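Search tickets Search Clear

Right gripper misses thin wrappers, left gripper does not - comparison on Bromer bench

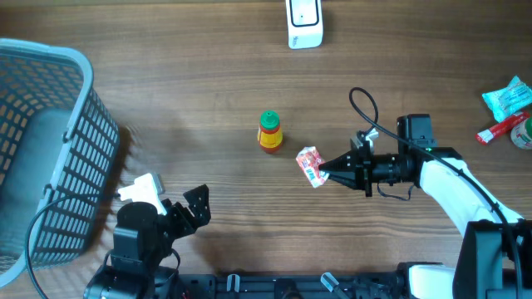 Opened by Elínborg Skov. I am comparing two grippers for our sorting task and I have a problem with only one of them. On the right arm we have the Moulin gripper with tapered fingers, on the left arm the Funda with flat parallel jaws. The controller is the same for both arms and the release is the one from April. The Moulin is good for the small bottle with the green cap, but with the crumpled red-and-white wrapper it goes to the correct place, the tip comes very near, and then it closes above the packet and lifts nothing. I did 200 picks with each gripper on wrappers only. The Moulin missed 39 of them. The Funda missed four.

What I tried already:
- Calibrated the right wrist again, two times. No change.
- Lowered the closing speed by half. The misses are the same, only slower.
- Changed the order of objects, so the wrapper is not always picked after the bottle. No change.

I attach no log yet because the export stops at 1,000 lines and the interesting part comes after.

Reply, Bastian Pfeiffer, 9:40
Thank you for the clear text. Please tell me which value you have for the finger length in the tool settings. With the Moulin the tip moves forward when the fingers close, so the length for open fingers and for closed fingers is different. The Funda jaws do not have this. For the export, choose "full" in the second menu, then the limit is gone.

Reply, Elínborg Skov, 11:15
The value is for closed fingers. I took it from the sheet which Ute Wegener made for the old arm. The full export works now, it has 1,222 lines and I have attached it. In the missed picks the height at closing is always a little too high, also when the camera gives the right position for the packet.

Reply, Bastian Pfeiffer, 13:05
I see it in the log also. The controller stops at the height for closed fingers, but at this moment the fingers are still open, so they are shorter than it believes. A bottle is tall enough to forgive this, a flat packet is not. Please enter the open length, and set "follow tip" to on. Do the first picks at low speed, the tip can touch the table if the sheet is wrong in the other direction too.

Reply, Elínborg Skov, 16:30
Changed both. I repeated the 200 wrapper picks and the Moulin missed six. It scratched the wood one time at the start, then I raised the height a very small amount and it was fine. I would still like to know if Florkska plans to read the finger length from the gripper itself - Ebony Gilchrist asked the same for her bench.

Status: solved, question about finger length moved to requests.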